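Inicio Análisis Opinión Guías Foro

Opinión
Por Begoña Ortuño — marzo
Última actualización: 18:40

El segundo trabajo que nadie me paga

Llevo 425 horas en Killach y todavía no sé si me gusta. Sé que entro cada noche, que recojo mis recompensas diarias y que me voy a dormir con la conciencia tranquila de quien ha fichado. El último parche de Osanum añade 100 encargos semanales. Cien. Mi jefa de verdad me pone menos.

Lo llaman contenido. Matar 2 veces al mismo jefe con distinto sombrero es contenido; entregar setas a un herrero que jamás cocina, también. Crescencio Requena, con quien comparto clan y ojeras, defiende que así siempre hay algo que hacer. En mi casa también lo hay, y no por eso invito a gente a planchar.
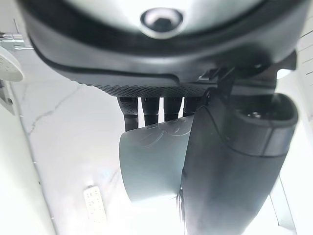
Cúpula gris claro, borde negro y cuatro tubos oscuros vistos desde abajo.

Echo de menos los juegos que se acababan. Givunwood duraba un fin de semana, tenía un final discutible y luego te dejaba en paz —qué modales—. Pude prestarlo, olvidarlo y volver años después con ganas.

Osanum promete ahora una temporada «más relajada», con un pase de 655 monedas y menos misiones obligatorias. Las demás serán opcionales, siempre que no quieras la armadura buena. Yo, por supuesto, quiero la armadura buena. Entro a las nueve.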